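Abera tabletop manipulation bundle - budgeting notes
Troltness Lab Supplies > Arms and cells > Bundles
Page updated 2023-05-10

Bench-height cell for pick and place work. Arm, gripper, wrist camera, table. Sold as one line or split, see below.

What's in the price
Arm with controller and power lead
Two-finger gripper, fitted
Wrist camera, fitted, cable clips included
White table top, pre-drilled
Starter spares bag (fingertips, clips, one camera cable)

Not in the price
PC. Toy food, plates, small appliances. Guarding, if your site asks for it. Delivery beyond the kerb.

Budget lines people forget
Spare camera cable: £13. Get two. They wear at the wrist bend.
Fingertip set, Garau pattern: £100
Dustero overhead camera mount: £392, camera extra
On-site setup, one day: £800, travel included for mainland UK

If money is split over two financial years, put the arm and table in the first and the Dustero mount in the second. The mount bolts on later, no redrilling. We can invoice seperately, just say so on the order form.

Lead times
Tables are in stock. Arms come in batches, next one due July. Orders with no PO number sit in the queue till we get one, so chase your finance office early. Quotes hold until the end of the month they're sent in.

Space
Leave room on both sides for the elbow. Socket within reach of the controller, not on a trailing lead. Check the lift before you book delivery, table top ships flat and in one peice.

Returns
Unopened spares only. Arms go back under warranty, keep the box.

Kitchen task layout, wrist camera fitted:

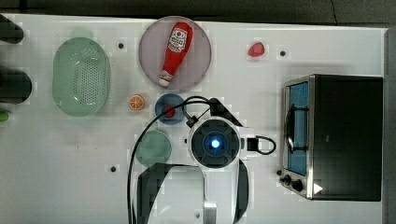 Can I order the arm now and add the table later?
Order them separately if you like, but the bundle discount only applies when both are on the same PO.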